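**Hollier, large-print edition**
Novel by Katia Pagano. Kutomier Press, paperback, sewn binding.

The story follows the Yammine sisters over 14 winters in the harbor town of Ekirell. Each part is told by a different sister, and the last returns to the narrator of the first – now a grandmother and still at odds with the rest.

- Parts: five, plus a family tree
- Type size: 20 point, ragged right
- Translator's note: Solomiia Symonenko, 6 pages
- Reprint: April

Text is identical to the standard edition. Chapter breaks start on a new page. The map is printed across two pages and loses a little of the coastline in the fold. Returns accepted if the spine is uncreased.
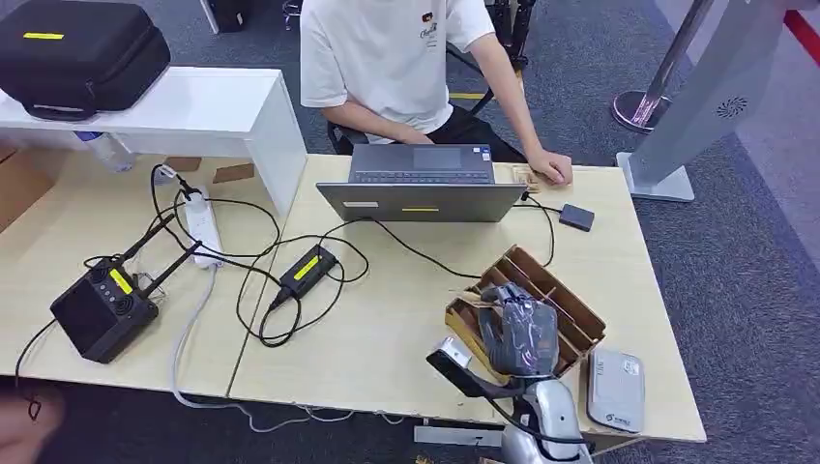 Yasuo Nagano: Does the family tree give away the second marriage? In my old copy it did, and I'd like to know before I order this one for my mother.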